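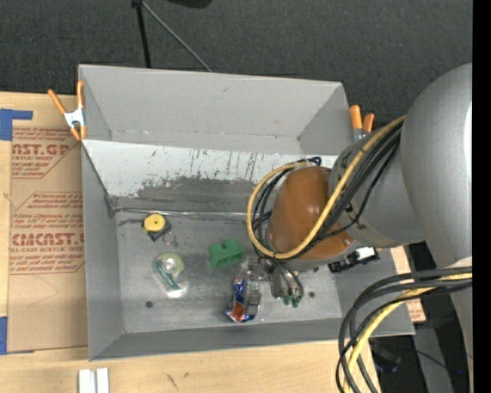 Returning What Was Taken: A Conversation With the Head of Provenance at the Howlader Museum
2024-07-13

The Howlader Museum in Trarnbridge holds more than 200 paintings and drawings that changed hands in Europe between 1933 and 1945. In June the museum agreed to return 6 of them to the descendants of a family that ran a small picture dealership before the war. The head of provenance research spoke with the museum's newsletter about the decision and the work that led to it.

The case began with a letter from the family's attorney, which enclosed a photocopy of a stock book. "The stock book gave titles, measurements and the prices paid," the head of provenance said. "It did not give our inventory numbers, of course, and several of the titles had changed. A picture listed as a river view had been in our catalog as a harbor for three decades."

Staff compared the entries with the backs of the paintings. Two still carried the dealer's paper label. On the others the label had been removed, and the researchers relied on stretcher marks, old auction catalogs and the records of the Rollum Collection, from which the museum bought the group in a single purchase.

"The Rollum papers were more complete than we had any right to expect," the head of provenance said. "There was an invoice and a shipping list. There was also a gap of 3 years in which no owner was named at all, and that gap was the heart of the matter."

The museum's position is that a sale made under threat of persecution is not a fair sale, even where money was paid. Asked whether the board had accepted this readily, the head of provenance was measured. "There were questions about the precedent, and they were proper questions. The board asked for a second opinion from outside the museum, and received one. After that the vote was unanimous."

The family has chosen to leave one work, a chalk study of a seated woman, on long-term loan. It will hang in the Plimine Gallery with a new label setting out its full ownership history. The remaining works will leave the museum once export papers are in order.

Research on the rest of the group continues. The museum publishes its findings on its website as each file is completed, including files in which no conclusion could be reached. "We would prefer to show an unfinished history than to wait for a perfect one," the head of provenance said. "Someone may recognize a name – or a frame, or a room in an old photograph – that means nothing to us."

Inquiries about works in the collection may be sent in writing to the provenance office. Copies of family documents are welcome; originals should not be mailed.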